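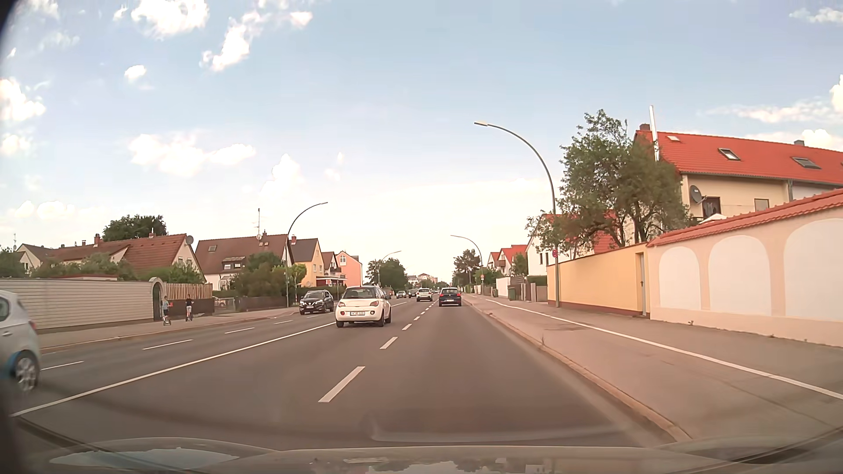 Written by Ildikó Varsa

How to test if a car can do your errands yet

Driving to the store is a household chore like washing dishes, only with more people in the way. In my workshop course at Skolico we have a unit on chores and machines, and driving always brings the longest discussion. Somebody says the car can already do it, another says it will never do it. I ask them to do the exercise on this page before they continue. You need a paper notebook, a route you know well, and one passenger who writes. The driver does not write anything, and drives completely by hand the whole time.

Step 1. Choose one errand

Take a real one, from your door to the door of the store and back with the bags. My own goes to the Bimitz hardware store and takes 48 minutes with loading. Please do not choose only the nice part of the way. A straight road with clear lane lines is where driver assistance looks best, and if you test only there you will get a very good score that says little about your errand.

Step 2. Cut the errand into small jobs

Write one job per line. Use verbs. "Drive to the store" is too big. These are some lines from my list:

Back out of the yard past the gate.
Join the main road.
Stay in the lane.
Keep distance to the car in front.
Read the round signs on the right.
Notice people on the sidewalk and guess if they will come off it.
Find a parking place that is allowed.
Carry the bags to the trunk.

My full list has 40 lines. The first time I made it I had half of that, because the things I do without thinking did not come to my mind.

Step 3. Let the passenger record the ride

Each time the driver does one of the jobs, the passenger makes a mark beside it. Keep the marks simple. On two rides we collected 341 marks in the first and 383 in the second, which was on a busier afternoon in July. Most of them were for the lane and for the distance.

Look at the road in the photo. The lane work is quite easy to describe: a solid white line on the left, white dashes on the right, a white Opel ahead. Then look at the left sidewalk, where two people are riding scooters next to each other. A careful driver gives them a short look and keeps a little attention there, also when they do nothing special. The passenger should write this as a job too – ask the driver to say "looking" aloud, otherwise it will be missed.

Step 4. Give every line a letter

A means the assistance in your car does it and you only watch.
B means it does it sometimes, or only in good weather.
C means you do it.

Use the manual of your car to decide. Do not decide by trying things in traffic. If the manual says the driver must stay ready to take over, the line can still be an A, but write "watching" behind it, because watching is also work and it makes you tired.

Step 5. Read the list by letter

In my car, with the Nunero assistance package, the A lines are few but they have the most marks. The C lines have few marks each, and they stand mostly at the two ends of the errand: the gate, the parking, the bags. I think this explains why people disagree so much. One person counts the minutes and the other counts the jobs.

If you want to compare with a neighbor, use the same route and the same list, and change only the car. For a delivery van the list needs more lines for doors and stairs. The Urrego route sheet has a column for these which you can copy into your notebook.

Keep the notebook in the car and repeat the ride when the software gets an update. Use a new color of pen for the new letters, so the old ones can still be read.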